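Workshop and household notes, issued following the October open day at the Lumateck demonstration room, Wutby. Compiled by Simone Lins.

Members who attended will recall that the handling arm was shown at work on a light-coloured surface, and that Hanne Nieminen of Lumateck answered questions throughout. The advice she gave on the care of surfaces applies equally to a kitchen worktop or a hobby bench, and is set out below for those who were unable to be present.
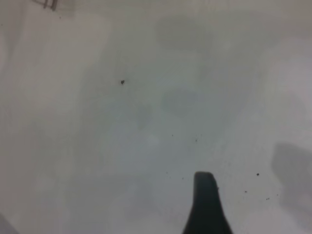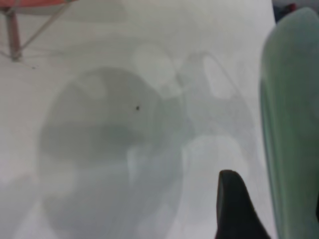 *Close views from the arm at the open day, Wutby. The black gripper finger is at the lower edge in both; small dark specks show on the pale surface.*

## Crumbs and specks

A pale surface shows every speck, and for that reason it is preferred for demonstration work. The same holds at home. Those choosing a new worktop or a mat for the bench may wish to consider a light, plain finish, on which swarf, pepper and pencil dust are readily seen.

- Lift dry crumbs with a soft brush before any cloth is used. A damp cloth drawn over grit will scratch.
- Brush towards one corner and collect there. Do not brush towards a drawer or a machine slide.
- Fold the cloth in quarters and turn to a clean face after each pass.
- Neat washing-up liquid leaves a film. A few drops in a bowl of warm water are sufficient.

## Light and shadow

Several visitors asked why the arm paused over certain parts of the surface. Mrs Nieminen explained that a soft shadow may be mistaken for an object, by a camera as by a tired eye. She recommended two lamps, one at each side of the bench, in place of a single lamp overhead. At home, a second lamp placed opposite the window will serve.

Clear plastic and glass are difficult to see against a pale ground. Where such items are in regular use, a strip of coloured tape on the rim or base is advised. Tape should be renewed when the edge begins to lift.

## Gripping small items

The following points were noted during the afternoon session and may be of use to anyone whose grip is not what it was.

1. Approach a small item from above and close on its middle.
2. Keep the tips of tweezers and tongs free of grease. Wipe them with a little spirit on a cotton cloth and allow them to dry.
3. Use the lightest grip that will hold. Soft plastics mark easily.
4. Set an item down fully before letting go.

Rubber sleeves for kitchen tongs may be cut from an old inner tube. A length of 30 mm suits most pairs. The sleeves should be washed separately and not left on in the drawer.

## Keeping the bench clear

The Kurian bench trays seen on the side table hold up to 55 small parts each and may be ordered through the Flitberg office. A shallow baking tin lined with felt is an acceptable substitute. Only the items required for the job should be on the bench; the remainder should be returned to the tray.

Attendance across the open day was 205. Those who left an address will receive the printed sheet by post. Requests for further copies should be sent to Simone Lins at the Flitberg office, stating whether large print is required.

Issued 2024-11-24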